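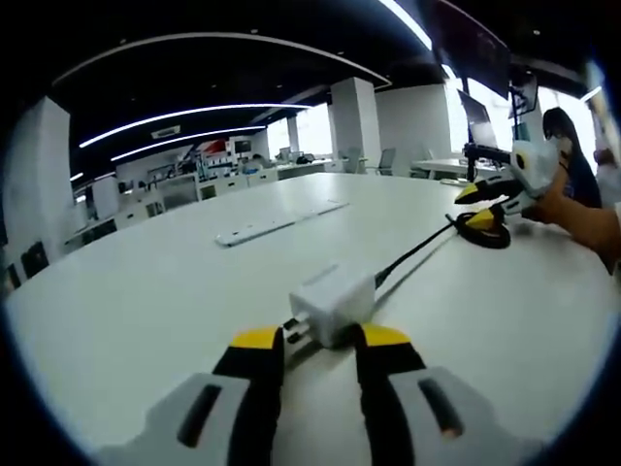

Gremberg Cable and Charger Drop-Off: Frequently Asked Questions

What can I bring?
Phone and laptop chargers, power adapters, extension cords, USB and network cables, headphones and computer mice. Broken items are fine. Coil long cables and tie them with string or a twist tie.

What don't you take?
Loose batteries, power banks, light bulbs, and anything with a screen. Those go to the county site on Keogh Road, which has its own hours.

Do I have to live in Gremberg?
No. Households from any town can use the drop-off. Businesses need to call ahead if they have more than 17 pounds.

Is there a charge?
Not for households. Businesses pay $2 a pound over the limit.
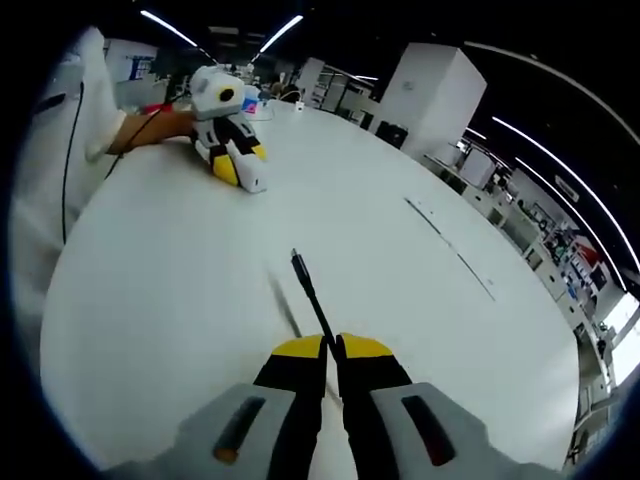
Should I cut the plugs off?
Please leave them on. A cable with both ends can be tested and may be used again. Cut cable goes straight to scrap — we can't give it away.

How do I know if my charger still works?
You don't need to know. Danjuma Ogundipe and Morenike Fashola test what comes in. Working chargers are labeled with their voltage and put on the giveaway shelf by the front door.

Can I take something from the shelf?
Yes, up to two items per visit. Check that the voltage on the label matches your device before you plug it in. Staff can help if the print is too small to read.

What happens to the rest?
It is sent to a metal recycler, who strips the copper and shreds the plastic. We shipped 3,000 pounds last year.
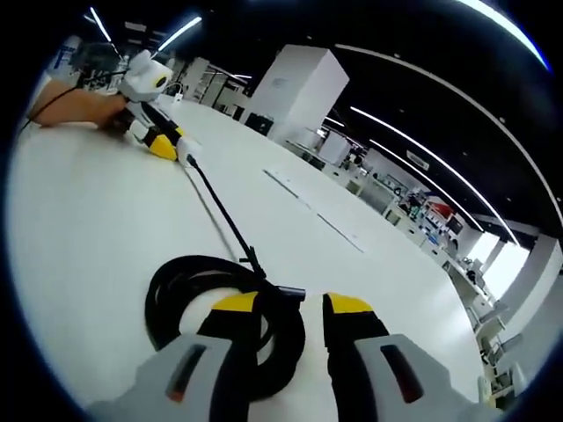

Can I get a receipt?
Ask at the desk. We list the weight only and do not put a dollar value on it.

I dropped something off by mistake. Can I get it back?
Call as soon as you can and ask for Kelechi Sani. Bins are emptied at 4 p.m., and we can't search them after that.

When are you closed?
All of January, and on public holidays. The outdoor bin is locked when we are closed, so please don't leave bags beside it.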